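The Vorkberg Canvass Pack

I put the first Vorkberg pack together on my kitchen table in November, a fortnight before our council elections, and I've been fiddling with it ever since. It's a kit for small parties and independents who go out knocking on doors: a stiff clipboard with a rain cover, a pad of 100 tear-off canvass sheets, 300 "sorry we missed you" cards and a shoulder bag from Bridia that takes the lot (plus a flask, if you don't mind it poking out).

The sheets are the bit I'm proudest of. Each one has room for 10 addresses, with boxes for voting intention, postal vote, poster yes or no, and a wide column for whatever people want to tell you about the bins.

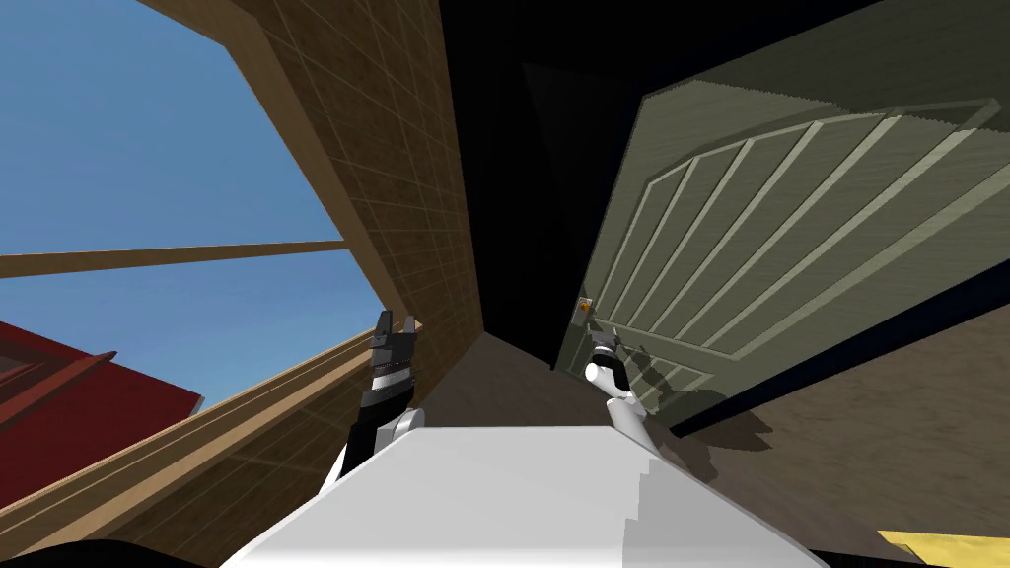 Coalition talks are murder on a canvasser, because voters want to know who you'd work with before they'll say who they'd vote for. So the new pad has a line for it — "would accept a deal with" — and space for more than one answer. You'll be filling it in on the step, often with nothing to look at but a door with a small latch on it, so I've made the boxes big enough to tick in gloves. The Colow edition has the same sheet in two languages.

Cards come blank on the back so you can write a proper note. I'd always write one! People keep them, and I've seen ours on fridges a good year after polling day.

Weight is some 114 grams for the clipboard on its own. The bag strap is wide and doesn't dig in, though it does squeak a bit when it's new.

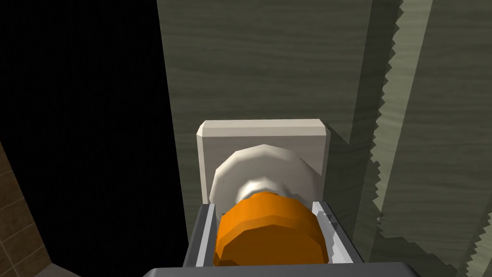 One buyer from the Simiyu ward campaign wrote to say the coalition line had started more doorstep conversations than their leaflet ever did, but that the postal vote box ought to be nearer the top, as it's the thing they're asked to report first on a Sunday evening. Fair point, and it's moving up in the next print run.

Refill pads and cards are sold separately. If you want your own party colours on the cards, drop me a line before you order — I can't change them once they're boxed.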